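Section 4: Boxing up the small stuff from a desk

Right, so you've done the big things from Section 3 and you're left with all the little bits that live on and around a desk. I find this the fiddliest part of the whole guide, and also the part I enjoy most (I know, I know). Have a cup of tea first. I'm writing this for people using the Clevell box set, but any small cardboard box with flaps will do you just as well, and I've used all sorts over the years.

Before you start

You'll want:
one small box, opened out, with the bottom already taped
a roll of parcel tape and a pair of scissors
a marker pen
a pile of socks, scarves or other soft odds and ends
a few plastic bags or some wrapping for things that scratch

Note: if you skipped the bit in Section 2 on taping the base, go back and do it now. Two strips along the join and one across. I once carried a Fivia box down two flights with a single strip on it and I was picking up paper clips until May.

4.1 Setting up

1. Pick your surface. A desk or table at standing height is much kinder on your back than the floor. Leave the tablecloth on if you've got one, as it stops the box skating about and saves the top from scratches.

2. Put the open box near the front edge and fold all the flaps outwards. Give them a firm bend so they stay put.

3. Start with something soft. Cuddly toys are brilliant for this, and so are rolled-up socks. They go straight on the bottom and you won't need to wrap a thing.
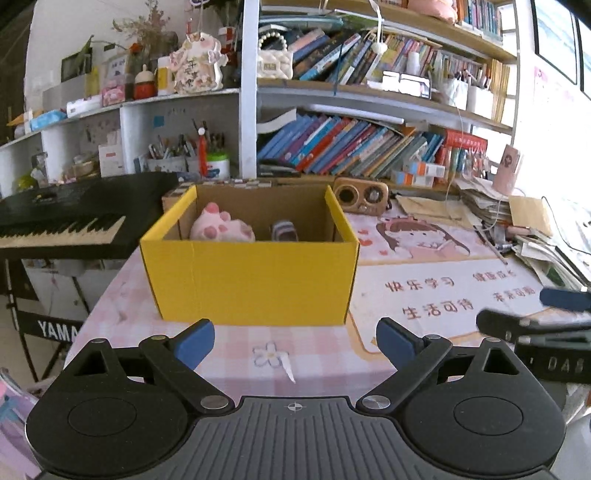
Fig. 4a. First things in: a pink cat-paw plush and a bundle of stripy socks.

4. Leave the shelves alone for now! I mean it. A full bookshelf behind you is very tempting, and before you know it you've got a handbag, four mugs and a tissue box in with the toys. Shelves get their own boxes in Section 5.

5. Push papers and loose books to one side of the desk in a heap. They don't have to be tidy yet. Flat things go in a flat box, and if you put them in here they'll only get bent corners.

Caution: keep radios, speakers and anything else with a dial or a grille out of this box. They need padding on every side, and there isn't the room. The same goes for a keyboard (the musical sort), which should stay on its stand until the very last day.

4.2 Plugs, adapters and other spiky things

6. Gather up every plug and adapter you can find. Look behind things as well. When I moved into the flat at Langat I left a perfectly good adapter in the wall and had to buy another the same evening.

7. Mind the prongs. Metal prongs will poke through a thin bag and scratch whatever is next to them, so wrap them in a sock or a twist of paper before they go in.

8. Things that come in shiny plastic can stay in it. Don't bother unwrapping them and starting again. Just squash out some of the air and tuck them into a gap.

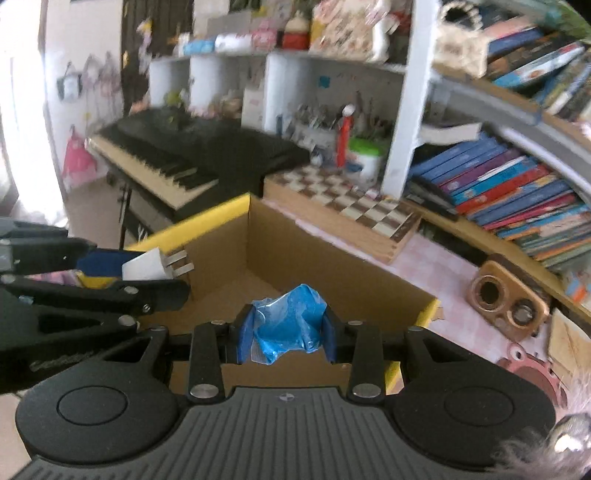 Fig. 4b. Blue plastic-wrapped item and a white plug adapter, with the open box behind.

9. Check the top edges of the box while you've got it open. A small tear near a corner is fine and will disappear under the tape. If the tear runs down into the side, use that box for cushions and get yourself another.

10. Games want a bit of thought. A chessboard should go in flat or on its edge, never slantwise with weight on top, and I'd keep it out until you've found a box that fits it properly. Bag the pieces and count them as they go in. I still have a set with a button standing in for a bishop.

Note: if a game has a board and loose pieces, write the same word on both the bag and the board's box. I write "chess" on everything, including once a bag of dominoes, so do look inside first.

4.3 Filling the gaps and closing up

11. Fill the gaps with more soft bits. Socks again! You want enough in there to stop things sliding, but the flaps should still meet in the middle without you leaning on them.

12. Lift the box an inch or two off the table and tip it gently from side to side. If you hear a rattle, open it and add another scarf.

13. Fold in the short flaps, then the long ones, and tape along the join. Press the tape down with the flat of your hand, especially at the ends.

14. Write the room on the top and on one side. I also put a word or two about what's inside, such as "desk, toys, plugs", and that has saved me hours. The Tandness labels are nice if you've got them (100 to a roll), though they do peel off in a damp hallway, so I write underneath as well.

Caution: don't stack more than three of these small boxes, and never put books on top of one that's mostly toys. It'll sag in the middle and you'll have a very flat paw at the other end.

If you run out of time, fold the flaps in loosely and leave the box where it is overnight. You can carry on from step 11 in the morning.

Shelves and bookcases are next, in Section 5, and you'll need the bigger boxes for those.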